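To: Pomedon Menders list
Subject: Re: [pomedon-menders] Thread snapping and knotting on the heavy stuff

On 5/4/23, a member in the Ninden group wrote:

> Hello all,
>
> I am trying to put a new panel into a canvas coat by hand and I am losing the will to live. The thread either snaps when I pull it snug or ties itself into a little bird's nest on the wrong side, which I only find three stitches later. I bought Korninura heavy black on the advice of the man in Arumugam, and the reel says "extra strong", so either the reel is lying or I am doing something stupid.
>
> I have tried beeswax. I have tried swearing. I have tried a thicker needle, and now the holes show.
>
> Also, does anyone have a way of finishing off that doesn't leave a lump? My last one can be felt through a jumper.
>
> Coat is wanted back by its owner before the weather turns, so I have until October in theory, and much less than that in practice, as he keeps asking.

Dear sufferer, and anyone else lurking,

The reel is not lying. I have a drawer of Korninura going back further than I care to admit and I have hung a garden gate shut with it. If it is snapping, the eye of your needle is probably cutting it. Run the thread through the eye a few times and feel for fluff. Cheap needles have an eye like the edge of a tin lid, and the thread that sits in it gets sawn at with every pull. Move the needle along a bit every few stitches so that the same half inch isn't taking all the punishment. This is the dullest tip I own and it has saved more of my evenings than any other.

How long a piece are you cutting? I ask in the tone of someone who already knows. Everyone cuts it too long, me included, on the grounds that threading a needle is a nuisance and a long piece means doing it less often. I once started on a tent flap with a length that went out of the door of the shed. Fingertip to elbow, and a bit for luck. On canvas I go down to 35 cm towards the end of an evening when my patience is going, and grumble about the rethreading, and get done sooner.

As for beeswax, you may be putting it on and stopping there. It wants warming in after. Draw the thread over the block twice, then run it between two bits of brown paper under a warm iron. Straight off the block it just sits on the outside in crumbs and comes off on the first hole, so that you end up with a waxy coat and a dry thread. (If the coat is already waxy, try the iron and brown paper on that too, but somewhere his lordship won't look first.)

Now the needle. Go back to the thinner one. I know. It will feel like trying to get a fork through a door. Get a proper thimble, a metal one that fits, and wear it on the middle finger, and put up with feeling daft for a week. The other thing is to make the holes first with an awl, four or five at a time, and sew through them before the cloth closes up. I don't like the awl much. I am fond of my left thumb and the awl isn't. But on the part where your panel goes over the old seam you will have four layers, possibly more if the maker was a generous sort, and there is no needle on sale at Arumugam that enjoys that.

While I am on Arumugam: they have moved the hand needles to the back, behind the yarn, where the greetings cards used to be. I walked round for a good while before I would lower myself to ask. The mixed packets are still poor value. You get 2 you want and a fistful fit only for stuffing a mattress. Ask for the leatherwork ones by size, loose, out of the little drawers, and don't let yourself be talked into the self-threading sort, which also self-unthread.

The bird's nests are twist. Each stitch you make turns the thread a little, always the same way, and by the end of a row it is wound up like a telephone flex and looking for a chance to hurt you. Let the needle dangle every so often and watch it spin itself out. If it is spinning for longer than you can hum a verse of something, you left it too late. And pull the last bit of each stitch slowly, with a finger of the other hand in the loop until it has nearly gone. I keep the loop held up and away from the cloth, well clear of where the next stitch is going in. Most of my own nests have come from a slack loop lying over the work and getting sewn down by the following stitch, and then I blame the reel as well.
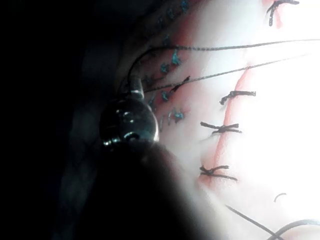

Lumps, then. Stop making a knot at the end. Take the needle through to the inside, go back under the last three or four stitches the way you came, then turn round and go under a couple of them again in the other direction. Snip it with a tail about as long as a grain of rice. Friction does the rest, and waxed thread is good at friction. If you really can't sleep without a knot, make a small one an inch before you finish, bury it between the layers, and carry on past it. Flatten the whole business afterwards with the handle of a spoon. You won't feel it through a jumper. You might feel it through a silk vest, but then he shouldn't be wearing a canvas coat with one.

Starting off is the same trick backwards, by the way. Leave a tail, lay it along the line, sew over it.

On black thread: good luck to you under a ceiling bulb. I do anything dark by the window or not at all, and I put a pale tea towel over my knees so that I can see where the end has gone. I have unpicked a whole cuff that I was sure was finished, having sewn it very neatly to my trousers.

One more thing about the owner. Over the years I have taken in 2 coats for people who kept asking, and both came back out worse than they should have. Tell him it's waiting on a part.

There are over 200 of us on this list according to the welcome page, and I hear from the same handful every time. If any of the rest of you has a better way of getting round the corner of a pocket on heavy cloth, please say so, as mine looks like a dog's ear and I have a rucksack to finish. Also, whoever borrowed the list's curved needles at the Ninden meeting, I would like them back, including the bent one.

Yours, with a plaster on,
The shed end of Ninden

--
You are getting this through the Pomedon Menders list. To leave, send a blank message with "stop" as the subject. Please trim what you quote.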